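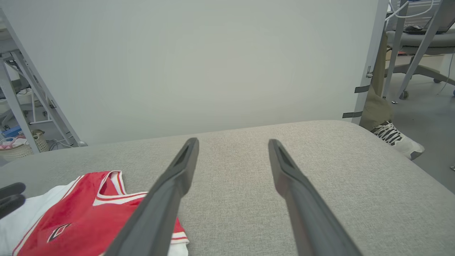

El presupuesto que empieza después de la compra
Por Ville Tuominen
Publicado en marzo

Escribo en español desde hace pocos años y pido paciencia al lector. El tema, en cambio, lo conozco bien: llevo mucho tiempo preparando presupuestos para equipos de automatización, primero en Brerberg y ahora en Mivstead, donde queremos que dos brazos aprendan a ordenar y doblar ropa. Mi opinión es que casi todos compramos estos equipos de manera equivocada, y me incluyo en la lista.

El error consiste en mirar el precio del brazo. Cuando llega una oferta, el director busca la cifra grande, la compara con la cifra grande de otra oferta y decide. La pinza aparece en una línea pequeña, los dedos de la pinza en una línea todavía más pequeña, y la ropa, los muebles y las horas de la persona que trabaja junto a la máquina no aparecen en ninguna parte. Sin embargo, es en esas cosas donde se va el dinero durante el primer año.

Doy un caso nuestro. El juego de dedos que pedimos a Cevska costó 3.195 euros, con los repuestos incluidos. Mi compañera Lorraine Wragg, que revisa todas las facturas, me preguntó por qué unas piezas tan sencillas debían costar eso. La pregunta era justa. Le contesté que un dedo demasiado grueso no entra debajo de una tela, y que un dedo demasiado liso la deja escapar. Si la pinza no puede coger una camiseta, el brazo más preciso del mercado es un mueble muy caro. Ella firmó, pero pidió que la próxima vez yo probara tres modelos antes de comprar uno. Tenía razón y ahora lo hacemos así.

También defiendo que se compre ropa de verdad, usada y variada. En el primer plan habíamos puesto siete prendas, todas de algodón y del mismo tamaño. Con esto se prepara una demostración bonita para las visitas, pero no se aprende casi nada sobre una casa. Hoy tenemos 57 prendas en el inventario y gastamos en ellas menos que en un solo cable especial. Me parece extraño que haya que discutir más por una bolsa de ropa que por una licencia de software, y sin embargo así ocurre en cada reunión.

Manikandan Nadar, que dirige las sesiones, sostiene otra postura. Él dice que el material variado retrasa el trabajo, que primero hay que dominar una tarea fácil y después ampliar. Respeto el argumento, sobre todo porque es él quien pasa la tarde de pie. Pero el presupuesto se aprueba una vez al año. Lo que no se pide al comienzo, no se tiene en otoño, y entonces la tarea fácil se convierte en la única tarea.

Hay otra partida que defiendo cada año: el tiempo de parada. El proveedor Mamani nos prometió una entrega rápida y tardó 29 días. Durante ese tiempo pagamos el local, la calefacción y los sueldos. Ninguna hoja de cálculo nuestra tenía una casilla para esperar. Ahora la tiene, y cuando sobra dinero en ella compramos repuestos.

A quien prepare su primera compra le recomendaría pasar un día entero al lado de la máquina antes de escribir una sola cifra. Conviene apuntar qué se toca y cuánto tarda una persona en dejar todo listo para repetir. Con esas notas se puede pedir una oferta, y también se puede rechazar.

Contacto: redacción, sección de opinión | © Todos los derechos reservados | Volver arriba

Este sitio utiliza cookies propias y de terceros. Si continúa navegando, acepta su uso.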